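3.2 Sorting small household goods into divided trays

The second part of our study turned to what happens when a drawer of odds and ends is emptied and has to find a home again. Most of us have such a drawer. It gathers tape, snack tubes, string, spare keys and the sort of packaging that seemed too cheerful to throw away, and because nothing in it belongs to a proper set, the usual advice about keeping like with like is not much help. We were curious to see where people would begin, and how much of the final arrangement would be settled by the tray itself before anyone had given a thought to the contents. Twenty-nine households in the Montes district took part, and each was visited twice, the second time in August, when the trays had been in ordinary use long enough to pick up a few habits of their own.

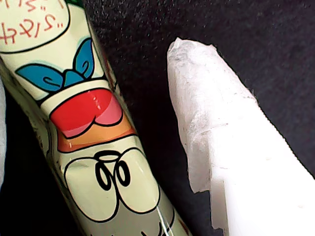 Packaging gave our households more to talk about than we had planned for. We had thought of a container mainly as a shape to be fitted in somewhere, and had given very little room on our coding sheets to the way it looked, which we came to regret. A tall tube is awkward in a shallow tray however one turns it, and yet tubes were among the last things people were willing to part with. When the outside carries a bold cartoon, with turquoise leaves spread over a bright red and pink shape and a speech bubble of red Japanese lettering at the top, it is easy to understand why someone would want it standing on a shelf with its good side showing. We began to call these "display keepers," and they turned up in nine of the homes, very often on a windowsill or beside the kettle -- places we had not even thought to include in our first floor plans.

The plainer items were handled quite differently. They were put down quickly, usually in the first free space, and then moved a second time once the larger things had been placed. Our earlier work with the Pirkico storage survey had led us to expect that people would sort by use, so that mending things would go together and writing things would go together. Some did begin that way, and explained their plan to us very kindly and at some length, but size soon took over. 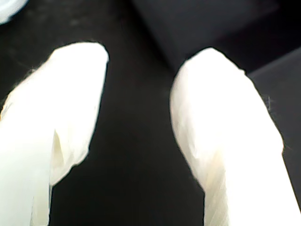
Figure 3.

It took over sooner in the smaller kitchens, where the tray had to share a counter with the dish rack and the bread, and where a second or third attempt at the layout meant clearing the counter all over again. In the roomier homes people were happy to spread everything out, have a cup of coffee, and come back to it. We recorded 64 complete arrangements in all, counting the second visits, and kept a short written note with each one in the resident's own words wherever we could.
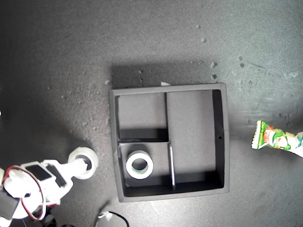
Uneven compartments were, to our pleasant surprise, liked a good deal better than even ones. We had worried that a layout of mixed sizes would feel untidy, and the earlier Lodetti trays, with their neat equal squares, had been chosen with that worry in mind. The three-part black tray in the final panel of Figure 3 is of the uneven kind, with one large compartment taking up the right side and two smaller ones to the left, and the roll of white tape lies flat in the lower of those two with its opening facing up. A roll put away like this can be hooked out with one finger, and several people told us that was all they had ever wanted from a drawer. The large side tended to stay open the longest while people made up their minds -- a kind of waiting room, as one resident put it -- and by the second visit it had often become the place for things that were on their way to some other part of the house.

We return to these waiting spaces in Section 4, where the August notes are compared with those from the first visits.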